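The Long Table in Jusesville

By Judite Rocha

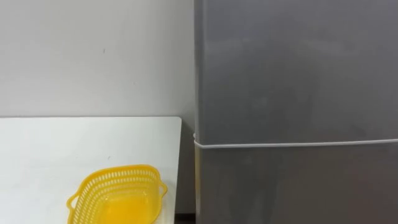
My grandmother never owned a recipe book, and when I asked her once how long to leave the bread dough she looked at me as if I'd asked how long to leave the moon. You left it until it was ready, and in the meantime you talked. I thought of her all the way up the hill to Jusesville, where Beatriz Meireles has been feeding her neighbors supper every October since before her knees went bad (her words, and she laughs when she says them).

The town has 1,961 people, and it can feel as though most of them have eaten her bean soup. It starts with onions, cooked slowly in more olive oil than you'd dare use at home, and then comes the kale, and then a long argument about salt. Her niece, Matilde Esteves, is for less. Beatriz is 76 and is for more, and she's the one holding the spoon!

Lorraine Dobson drove over from Caldeira the first year just to return a casserole dish, stayed until midnight, and has brought a plum cake ever since. "I still have that dish," she told me. "I forgot to leave it."

I came home with a jar of soup wrapped in a dish towel on the passenger seat, and I ate it the next day for breakfast, standing up, with the heel of a loaf Matilde had pushed into my coat pocket.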